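Besteck sortieren ohne Schublade: drei Boxen, aber was kommt wohin?

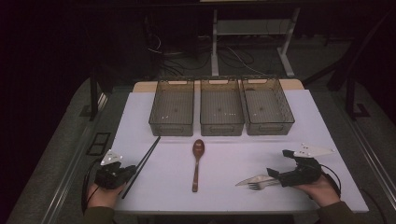 Mein Tisch heute Nachmittag, Boxen hinten, Besteck davor

Geschrieben von Morkar2082 am 4. September 2023

Hallo zusammen,

ich brauche mal ein paar Meinungen von Leuten, die ordentlicher sind als ich. Wir haben in der neuen Küche keine richtige Besteckschublade mehr. Es gibt zwar einen Auszug unter dem Herd, aber der ist so tief, dass alles nach hinten rutscht und man jedes Mal auf den Knien davor hockt. Also habe ich mir überlegt, das Besteck für jeden Tag in offene Boxen zu stellen bzw. zu legen, und die kommen dann auf das Regalbrett neben dem Esstisch.

Gekauft habe ich drei von diesen rauchgrauen, halb durchsichtigen Kunststoffboxen mit Griffloch. Sie passen nebeneinander genau aufs Brett, eine vierte geht nicht mehr hin (hab ich natürlich erst zu Hause gemerkt, dass ich vier gebraucht hätte). Und damit fängt mein Problem an: Ich habe Messer, Gabeln, Löffel und dazu noch Essstäbchen, weil es bei uns ständig Nudelsuppe gibt. Vier Sorten, drei Boxen.

Bisher überlegt habe ich:

Messer und Gabeln zusammen, Löffel für sich, Stäbchen für sich. Klingt logisch, weil man Messer und Gabel ja meistens gleichzeitig braucht. Mein Mann findet das furchtbar, er will die Messer extra haben, damit man nicht in die Klinge greift.

Oder: Messer einzeln, Gabeln und Löffel zusammen, Stäbchen einzeln. Dann wühlt man aber morgens fürs Müsli zwischen den Gabeln herum.

Oder die Stäbchen zu den Löffeln, weil man für die Suppe sowieso beides nimmt. Da habe ich Angst, dass die Stäbchen sich dauernd voneinander verabschieden und ich am Ende zwei verschiedene in der Hand habe. Die sind nämlich ziemlich dünn und verschwinden unter allem, was dicker ist.

Noch eine Sache: Mein Lieblingslöffel ist der rotbraune, der hat als einziger einen anderen Farbton und soll nicht zwischen lauter Metall liegen. Ich bilde mir ein, dass er davon Kratzer bekommt. Stimmt das oder spinne ich?

Und dann frage ich mich noch, ob man offene Boxen überhaupt machen kann wegen Staub. Legt ihr da was drüber? Legt ihr unten was rein? Der Boden hat Rillen, und ich sehe mich jetzt schon mit dem Wattestäbchen die Krümel herausholen.

Danke schon mal! Wer auch so eine Küche ohne Schubladen hat, darf gern auch einfach mitjammern.

Antwort von Prinia

Huhu, Mitjammern kann ich gut! Wir hatten zwei Jahre lang nur ein offenes Regal und eine Arbeitsfläche, auf der man nicht mal einen Topf abstellen konnte, ohne vorher den Toaster umzuziehen.

Zu deiner Frage: Ich würde bei der Verteilung gar nicht so sehr danach gehen, was zusammengehört, sondern danach, wer wann zugreift. Bei uns sind es morgens die Löffel (alle, gleichzeitig, verschlafen), mittags die Gabeln und abends dann alles. Deshalb haben die Löffel bei uns eine eigene Box, und zwar die, an die man am schnellsten drankommt. Messer und Gabeln liegen zusammen, aber getrennt durch einen Streifen dicke Pappe, den ich mit Klebefolie umwickelt habe, damit man ihn abwischen kann. Das hält schon ewig. Den Streifen einfach einen Tick länger zuschneiden als die Box, dann klemmt er von allein. Falls die Box sich nach unten verjüngt, den Streifen unten schräg abschneiden, sonst steht er schief — bei mir waren es drei Versuche, bis es gepasst hat.

Damit hätte dein Mann seine Messer quasi extra, und du brauchst trotzdem keine vierte Box. Wichtig ist nur, dass alle Klingen in dieselbe Richtung liegen und die Griffe nach vorne zeigen. Das muss man der Familie allerdings ein paarmal sagen. Bei uns hängt ein Zettel.

Stäbchen in die dritte Box, und zwar paarweise mit einem kleinen Haargummi drum. Sieht nicht besonders edel aus, aber du suchst nie wieder den zweiten. Ich nehme die dünnen ohne Metallteil. Meine Tochter macht das Gummi nach dem Spülen wieder drum, ich vergesse es meistens.

Und da ist ja dann noch jede Menge Platz in der Stäbchenbox. Da würde ich deinen rotbraunen Löffel dazulegen. Dann liegt er nicht beim Metall und du findest ihn sofort. Ob er Kratzer bekommt, hängt halt vom Material ab. Wenn es Holz ist, wäre ich eher beim Spülen vorsichtig, meine Holzlöffel haben in der Maschine furchtbar ausgesehen nach kurzer Zeit, ganz rau und grau. Ist er aus Kunststoff oder lackiert, dann würde ich ihn wirklich getrennt halten, da sieht man jeden Strich. Ab und zu ein bisschen Öl drauf, falls Holz, das reicht.

Ach so, Staub: bei Sachen, die täglich benutzt werden, ist mir das egal. Die liegen ja nie lange genug. Das gute Besteck für Besuch habe ich in einer Stofftasche im Schrank.

Viel Spaß beim Sortieren!

Antwort von torres_kueche

Hochkant stellen, fertig. Stiele nach unten, Messer natürlich andersrum. Dann passt in jede Box doppelt so viel.

Kommentar von Morkar2082

Hochkant hatte ich auch überlegt, aber dafür sind die Boxen zu weit, da fällt alles um, sobald nur noch ein paar Teile drin sind. Ich glaube, ich lege lieber. Trotzdem danke!

@Prinia: Das mit dem Pappstreifen probiere ich morgen aus, Klebefolie habe ich noch vom Umzug. Haargummis habe ich hier sowieso 1000 Stück, die liegen in jeder Ecke.

Antwort von Prelgate

Ich schließe mich Prinia größtenteils an, möchte aber zum Boden was sagen, weil du nach den Rillen gefragt hast. Die sind tückisch. Krümel gehen da rein und kommen nicht wieder raus, wenn man nur drüberwischt. Ich habe ähnliche Boxen für Teelichter und Krimskrams und lege unten ein zugeschnittenes Stück Antirutschmatte rein, diese weiche mit den Löchern vom Meter. Mit der normalen Schere schneiden, Ecken abrunden, reinlegen. Alle paar Wochen rausnehmen, über der Spüle ausschütteln, warm abwaschen und richtig trocknen lassen, bevor sie wieder reinkommt. Das Besteck klappert damit auch viel weniger. Küchenpapier geht zur Not auch, das verrutscht aber und sieht nach zwei Tagen aus wie Sau.

Die Boxen selbst wasche ich von Hand mit Spülmittel und einer alten Zahnbürste. In die Spülmaschine würde ich sie nur tun, wenn es ausdrücklich draufsteht. Eine von meinen hat sich im unteren Korb verzogen und wackelt seitdem.

Bei einer Sache bin ich anderer Meinung: Besteck nie direkt nach dem Spülen in die Box. Auch wenn die Maschine fertig ist, bleibt am Griffansatz gern Wasser stehen, und in so einer Box trocknet das nicht gut ab. Ich breite immer erst alles auf dem Tisch auf einem Geschirrtuch aus und sortiere dabei gleich vor. Stäbchen auf die eine Seite, Metall auf die andere, dann geht das Einräumen nebenbei beim Kaffeekochen. Bei Holzstäbchen ist das noch wichtiger, die haben bei mir mal muffig gerochen und mussten alle weg.

Und wegen der Griffe: Dreh die Boxen so, dass du mit den Fingern in das Griffloch kommst, ohne vorher etwas wegzuräumen. Dann kannst du die ganze Box zum Essen auf den Tisch stellen und jeder nimmt sich selbst. Bei uns sitzen manchmal 8 Leute am Tisch, und seitdem läuft keiner mehr dreimal wegen einer Gabel.

Kommentar von Morkar2082

Oh, Antirutschmatte, klar! Davon liegt noch ein Rest unter dem Teppich im Flur, den schneide ich ab. Also jetzt Plan: Löffel nach links, Messer und Gabeln mit Pappstreifen in die Mitte, Stäbchen plus Lieblingslöffel rechts. Mein Mann hat genickt, das nehme ich als Zustimmung. Wenn die Pappe nicht hält, melde ich mich nochmal.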